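ホーム 団体概要 議事録 図書室だより お問い合わせ

当サイトでは利便性向上のためCookieを使用しています。 同意する 設定

Plodeck地域文庫 運営会議 議事録(12月)

開始 18時
議長 Gemechu Ayele
記録 Tsehay Hadgu
配布資料 蔵書点検結果、書架配置案、書誌データ移行手順書

1. 前回議事録の確認
修正なしで承認。

2. 蔵書点検の結果
対象は郷土資料および参考図書。所在不明は51冊、うち7冊は別置記号の誤りによる配架違いと判明し、点検後に所定の棚へ戻した。残りは次回点検まで除籍を保留し、目録上の状態を「不明」とする。請求記号ラベルの退色が窓側の書架に集中しているとの報告があり、貼り替えは該当書架から順に行う。

3. 書誌データの移行
旧目録からStostelへの移行を継続中。未移行はほぼ300件。著者名典拠の表記揺れ(Delićと Delic 等)により重複レコードが生じている。協議の結果、原綴を優先し、補助記号なしの形は参照形として登録する。ISBNのない資料は書名、出版年、ページ数の三項目で同定する。移行後の旧目録は閲覧専用で保持する。

4. 相互貸借
Herkdale分館との貸借期間について、延長を1回に限る現行規定を維持。往復の搬送日数は貸借期間に含めない。督促の文面はHadguが改訂し、次回提出する。

5. 閲覧室の書架配置
案2を採用。参考図書を入口側、製本雑誌を奥側とする。通路幅は配置後に再測定し、記録を図面に追記する。雑誌の最新号架は現位置のまま。閲覧机の増設は見送り。

6. 物品の保管
共用の机に私物および梱包材を残置しないことを再確認した。ケース類は物品棚の下段、箱は畳んで回収場所へ。紙片等の小さなごみも退室時に各自で処理する。

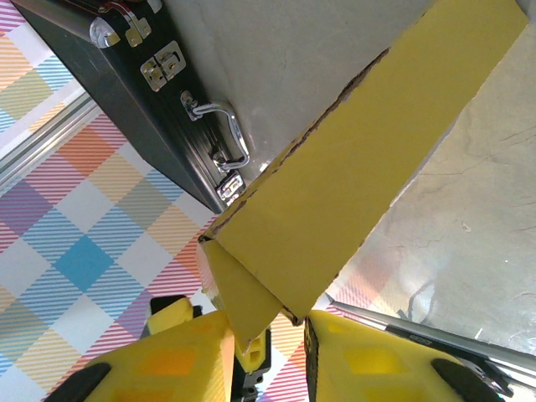
黒いハードケースと黄色い段ボール箱

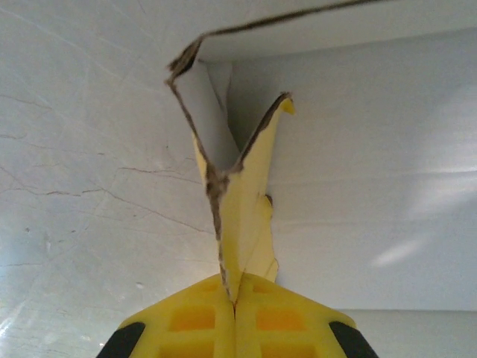
7. 次回までの作業
Ayele:保留資料の一覧作成、配置図の更新
Hadgu:典拠の重複統合、督促文面の改訂
未移行分の進捗は次回会議で件数により報告する。

8. その他
製本雑誌の欠号補充について質問あり。寄贈の受入基準が未整備のため、次回の議題とする。

以上、19時40分閉会。

お問い合わせ:Plodeck地域文庫 事務室 © Plodeck地域文庫 ページの先頭へ戻る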